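Clearing the Long Table
Gallery, posted February 20, 2025

The long table in the back room at Bernska gets used for everything, and by Thursday it usually shows. People eat at it, wrap things on it, sort mail on it and leave what they didn't need. We wrote up how the clearing goes so that whoever has the job that day does it more or less the same way. There is one picture so far and the other entries are text only. More will be added to the page as they come in.

1. Before starting
Open the window if the weather allows. Take one trash bag, one small box for things to keep and a damp cloth. The bags are on the hook behind the door. The cloths are in the basket under the sink, and the gray ones are for floors, so leave those alone.

2. Wrappers
Snack wrappers go first. Flatten them before they go in the bag or they spring open and take up all the room. The foil kind can't be recycled here. We asked in August and the answer was no, so they go in the regular trash.

3. Tissue paper
Tissue paper that is clean and only creased can be used again for packing. Smooth it out with your hand and lay it in the flat box. If it has been used to wipe anything, throw it out. We went through two big packs of it over the winter, mostly for the Karaca orders, and a lot of that could have been saved.

4. Plastic bags and pouches
Zip-top bags are worth checking before they go. Some still have something in the bottom corner, usually crumbs, sometimes a screw or a button that somebody will want later. Hold the bag up by the top and let it hang so you can see through it. A printed pouch has to be opened and felt inside. If the zipper still closes and the bag is clean, it goes in the keep box. Torn ones go out.

5. The table partway through
A zip-top bag with an orange-red stripe, held up off the table. The blue pouch, the white tissue paper and the gold wrapper are still to be dealt with, and so is the teal cap. The packet of tissues at the far end stays where it is, next to the white cat.

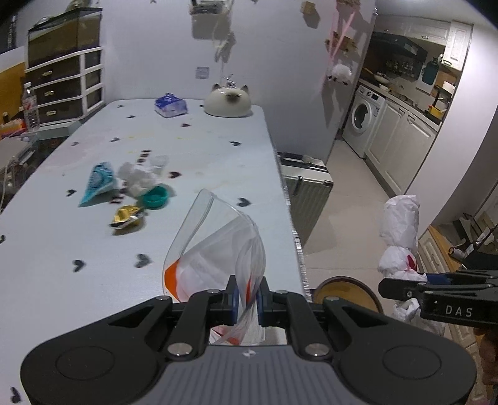

Hui-mei Tsai wrote in to say that the zip-top bags should never go back in the keep box if they held food, clean or not. She had a bag of ribbon from the box last month that smelled of dried shrimp, and so did the ribbon. She would like a marker kept in the top drawer so that reused bags can be labeled for dry goods only. She also asked that the tissue paper be kept away from the damp cloth, as one wet sheet ruins the ones under it.

We have put a marker in the drawer. Food bags now go straight in the trash.

6. Caps and lids
Caps roll, and then they are under the drawers for half a year. Pick them up early. If there is a bottle nearby with no cap, try it on that first. Otherwise it goes in the jar on the shelf for a week and then out. The jar is an old Loteo jam jar with the label half off.

7. Small scraps
Tear-off strips, corners of packaging and bits of clear film are hard to see on a pale tabletop, more so at night with the ceiling light on. Run your palm over the surface from the wall end toward the front and they collect at the edge. Hold the bag under it.

8. Things that stay
The tissues and the cat belong on the table. Please don't put them in the drawers to make the place look tidier, because then people go looking for them. Lift them, wipe under them and put them back at the far end.

9. Wiping down
The tabletop has small black hearts on it. They are not crumbs, and new people do scrub at them. Wipe lightly over them with the cloth wrung out well and don't use the scouring side of a sponge. Avness cleaner is fine at half strength. Full strength left a dull patch on the old table and we would like to keep this one.

10. The drawers
The white drawer unit along the side takes what is left over: tape, scissors, string, spare bags. Pull the drawers out by the gold handles and push them in again slowly, as the glass tank stands on top of the unit. Don't put anything on the lid of the tank, even for a minute.

11. Trash
Tie the bag and take it down the same evening. The rolls we buy have 100 bags, so there is no need to save on them by leaving a half-full one until Monday. A new roll costs 99 kronor and the receipt goes in the envelope with the others.

12. The keep box
Anything in the box with no name on it is free to take after a week. Valter Wikström has asked for corks and rubber bands, so set those aside for him. Everything else goes to the swap shelf downstairs. Last year 125 things went down there from this one room, by the list on the door, and most of them were gone again within days.

If you have a picture of your own turn at the table, leave it in the shared folder with your name and a line of text. Please don't send pictures of the sink. We know about the sink.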